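Print | E-mail this page
Shares: 44 | Comments: 9

Open day at Kemolora, Norside: the hand that stayed closed

I went to Norside in April for the open day of Kemolora. My own work is in a hospital laundry, where we still sort everything by people, and my manager wanted to know if a robot could take over a part of it. I expected a polished show and a bag with a pen in it. I got the pen, but I also saw a failure, and I want to write mostly about this.

The bus from the station goes twice an hour and stops at the wrong side of a big road, so please leave enough time for crossing. At the reception you sign a paper and put your scarf and any loose jewelry in a locker. I was a little annoyed about my scarf. Later I was less annoyed.

The group was small and our guide was Ozan Yaman, an engineer in the team for robot hands. The hand they develop is called Tai. It has a set of smaller fingers, and one large finger which closes against them, and it is made for soft things such as clothes and towels. Ozan said that soft things are harder than boxes. A box stays the same when you hold it, and a shirt changes its shape all the time, so the hand has to find out how much it is holding while it is already holding it.

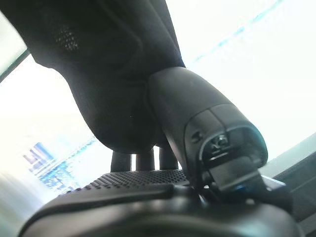
He also explained the control program, which has the name Sollow. I am not a programmer, so I repeat this with care. Sollow decides how strongly each finger pulls. When it feels the cloth slipping, it pulls more. When the cloth is stable, it pulls less, to protect the motors and the fabric. If the hand comes to a hard limit, it should stop and keep its position until somebody gives a new order.

The demonstration started at 2 in the afternoon. The hand had to take a garment, lift it, carry it to the side and let it go. For some time everything went well and it was almost boring, which I mean as praise. A man next to me asked about the price and did not get an answer.

Then the hand closed on a sleeve and did not open any more. The arm had already begun the next movement, and the cloth was stretched between the fingers and the table. Ozan said "stopping" in a loud voice and pressed the red button. The arm stopped immediately. The fingers remained closed, very firmly.

I had always believed that an emergency stop makes a machine safe, and in my head safe meant loose. On this hand it does not mean this. The stop cuts the power to the motors, but the gears in the fingers cannot easily be turned backward from outside. What the hand holds at the moment of the stop, it continues to hold. This was a choice by the designers, so that a heavy object does not fall on somebody's foot. For a heavy object I find it correct. For a sleeve I was thinking the whole time about a sleeve with an arm inside.

After a short discussion between the engineers we were asked to step back behind the yellow line, and a second colleague, Nhàn Cù, came from the office next door. She is responsible for safety on the floor. She first put a lock on the power switch and kept the key in her pocket. Only then did she go near the hand. She used a small tool to release the fingers one after another, starting with the large one, and the garment came out. It had a hole near the cuff.
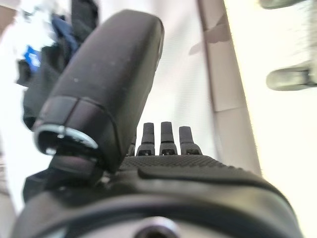

I liked that they did not send us away to the coffee at this point. Nhàn Cù sat down with the record of the machine and let us look over her shoulder. This was cycle 991 since the last service. The record showed that Sollow had received the same value from one finger sensor for 9 seconds, without any change. A real finger on a real cloth always gives a value that moves a little. The program understood the frozen value as "the cloth is slipping" and pulled more and more, up to the limit. And the arm was never told that the hand had a problem, so it continued its path.

Her first idea was a cable which gets bent each time the hand turns over. She did not want to promise this before the cover was off, and during my visit the cover stayed on. She named two changes that she wanted in any case. The program must treat a value that does not move as a fault. And the arm must wait for a confirmation from the hand that it is open before it goes away.

I asked her how a normal worker should free himself if he is alone. She answered that nobody may work alone at this station, and that the release tool hangs on a hook within reach. Ozan added that the hook was empty in the morning and that he had to bring the tool from another room. I do not think he was obliged to tell us this. The hook is a bit high for a short person like me, and I wrote it on the feedback form.

The rest of the tour was the workshop and a corridor with older models behind glass. The demonstration with Tai was not repeated that day. The coffee was good, the cake with poppy seeds was better, and I missed one bus.

For my manager I wrote down some questions which I will now put to every supplier. What does the hand do when the power is gone? How do I open it by hand, with which tool, and how long does it take? Does the arm know when the hand is in trouble? And may the people at the table wear long sleeves? At our place everybody does in winter, the hall is very cold near the loading door.

Kemolora has offered to write to me when the cover has been opened and the cable has been checked. If they do, I will put their answer under this report.

Print | E-mail this page
Contact | Copyright, all rights reserved | Back to top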